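Badumix Bench Rules

README for the two-arm electronics sorting set

Badumix is a set of two-arm sorting runs on small electronic parts, and the rules the runs are made under. We started with the rules as a one-page note taped to the wall at the Jekell bench and kept adding to it, and by December it was longer than the code. So it lives in the repo now, and it's the part of the project we're proudest of. If you only came for the data you can skip to "What is in the folders", but please read "Part names" first. It will save you an afternoon!

Maintainer: Renzo Russo
Benches: Jekell, Kesetti
Status: in use, changes welcome

What the task is

Parts start in a shared tray in the middle of the table. Two arms, one on each side, move them into bins, and each bin takes one family of parts. A run ends when the operator calls it, whether or not the tray is clear. An unfinished run is a perfectly good run as long as it is marked unfinished.

We picked loose wires and round boards and little leaded parts on purpose. Blocks and cups are fun, but a wire bundle will slide off a fingertip in a new way every time you go for it, and that is exactly what we wanted to learn from.

Table layout

Four bins, one tray. The tray goes between the left pair and the right pair, and both arms must be able to reach its middle without leaning on a joint limit. Check this by hand before the first run of a session.

Bins are all the same color. We tried one color per family early on and the policy learned the color and ignored the part, so please don't bring that back.

A sheet of plain white paper goes in the bottom of the tray. Bare steel throws glare into the camera, and silver parts on bare steel are close to invisible. Change the sheet when it gets marked or creased. A crease is enough to tip a round part, and the next person will spend ten minutes blaming the gripper. (I have been the next person.)

The bins are glossy and will reflect the ceiling lights. Leave that alone. We want it in the data, and moving the lamps between runs does more harm than a bright patch on a bin floor.

Keep tools, cups, phones and spare parts off the table. Stands and cables can stay behind it, where they belong, but nothing from back there gets to creep forward past the table edge.

Part names

Use the names in parts.txt and only those. The families are:

leaded: small cylindrical parts with thin leads, including pairs whose leads are joined
board: round boards, any side up
sensor: metal cylinders with a wire attached
wire: bundles, ribbons and harnesses, with or without a connector

Two parts joined by their leads are one item. A harness is one item however long it is, and its labels and connectors are part of it. If something truly fits nowhere, write "other" and add a note. Please don't invent a name at the bench. At one point we had "cap", "capacitor", "can" and "barrel" in the same folder, all for the same thing, and Lombardi's merge script choked on every one of them.

A board has its own parts on it, and those are never labeled separately. It's tempting, they're pretty, but leave them.

Placing parts

Lay parts flat or let them fall, either is fine. Don't arrange them to look tidy. Don't arrange them to look messy either, which is a harder habit to break than you'd think. Pour, spread once with the flat of your hand, step back.

Overlap is allowed. A wire lying across a board is allowed. A wire threaded through the hole in a board is not, and if it happens by accident you stop and separate them before the run begins. We lost a connector that way and it took the board's edge with it.

No part may be powered, ever. No batteries in the tray, no batteries in the bins, no charged boards. Large capacitors are discharged at the parts drawer before they come anywhere near the table, and the drawer has a sign-off sheet. If the sheet isn't signed, the parts stay in the drawer.

Gripping

Boards are held by the rim. Never by a tall component, and never by the green connector, however handy it looks.

Leaded parts are held by the body. Pulling by a lead is a labeled fault, even if the part arrives where it should.

Sensors are held by the metal body with the wire hanging free. If the wire is caught under something, free it with the other arm first. These two-arm moves are the most useful thing in the whole set, so take your time with them and enjoy them!

Wire bundles may be held anywhere except on a label. Labels peel, and then we have a sticky gripper pad and a harness we can't identify.

Grip force stays at or under 40 percent of the module's range for every family. Some of you have asked for an exception for thick harnesses. Try a lower grasp with more wire in the jaws before you ask again, it nearly always does the job.

Two arms, one tray

Only one gripper may be below the tray rim at a time, unless the run is marked "shared". Shared runs need a second person standing at the stop button. That person does nothing else: no phone, no notes, no helping with parts.

When one arm is working in the tray, the other waits over its own side. It may wait above a bin. It may not wait above the tray.

Top speed over the table is 200 millimeters per second. Inside the tray it drops to 20. Yes, it is slow. It's also the reason we have so few bent leads, and slow runs turn out easier to label, so everybody wins.

Each arm's cable must hang in an open loop with slack at full reach. Before a session, move each arm to its farthest bin and look at the loop. If it touches the table or drags over a bin wall, re-clip it.

Stopping

Anybody in the room can stop a run, for any reason, and is thanked for it. That includes visitors.

Stop at once if:
a hand goes past the table edge
a part leaves the table
a cable catches
a lead or wire is stretched tight between the two arms
you're not sure what you're looking at

After a stop, both arms go back to their waiting positions before anyone reaches in. Then write one line in stops.txt. One honest line is plenty. We read them all at the start of the next session, and half of the rules on this page began as somebody's line in that file.

What is in the folders

runs: one folder per run, with video, joint positions and gripper width
labels: part names, start bin or tray position, end position, faults
stops: the stop notes, kept in full
retired: runs we no longer trust, with the reason

We don't delete retired runs. If you find a new use for them, please tell us!

Known gaps

The Kesetti bench has a darker backdrop than Jekell did in the early months, so hold some runs back from each if you care about lighting. Wires are well covered and boards are well covered. Sensors are thin, and upright sensors are thinner still. Dropped parts are labeled from video by people, and two people don't always agree on when a part was dropped and when it was let go. Where they disagree, both labels are kept.

We have nothing on parts that are taped, bagged or on reels. Please don't use this set to make claims about those.

Changing a rule

Open an issue with the rule as it stands, the rule as you'd like it, and 5 runs that show the difference. They can be bad runs. Bad runs are often the best argument! Small wording fixes can go straight in.
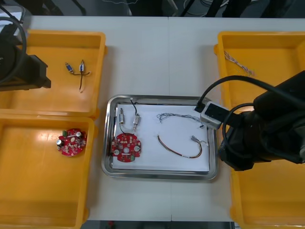 Bench Rules, Issue 5, p. 20

Middle tray with paper liner, a board, sensors and wire, and a yellow bin at each corner. Harness labels stay on, as under "Gripping". Questions about the layout go to Renzo, and bench bookings go through the Kesetti calendar.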